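Travine Opens Home Practice Programme for Newly Qualified Occupational Therapists

December 26, 2020
By Shuzhen Yu

Travine, a provider of community rehabilitation, will begin in February a paid first-year programme for occupational therapists who want to work in home health. The programme has five places, all of them at the Salley centre.

Many new therapists start on a hospital ward and meet their first home visit alone, after only a short introduction. In the Travine programme they will go with a senior colleague for the first 200 visits, and only then receive their own list of clients.
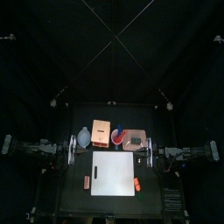 Photo: Travine

"On a ward the kitchen is the same for every patient," said Beltrán, head of the programme. "In a home you must learn to look at the room before you look at your form. This takes time, and we want to pay for that time."

The training covers bathing and dressing, meal preparation, safe transfers, and the writing of reports for family doctors. One afternoon each week is kept free for study. The teaching plan was prepared together with Flova, which also trains care assistants in the region.

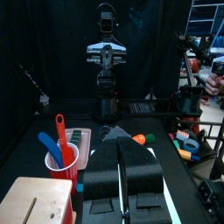

Kitchen-themed items on a black tabletop.

Last year the Salley team received 761 requests for home visits, more than it could answer. Travine hopes that the new therapists will shorten the waiting list before the summer.

Applicants must hold their registration by the first day of work. A driving licence is useful but is not demanded. Letters of application can be sent to the Salley office.

Comments

Marit_OT
Is it open to people who qualified two years ago but worked only in schools?

gpl
200 joint visits is generous. I had three!

Hannah B.
Please publish the salary too. I looked for it and could not find it.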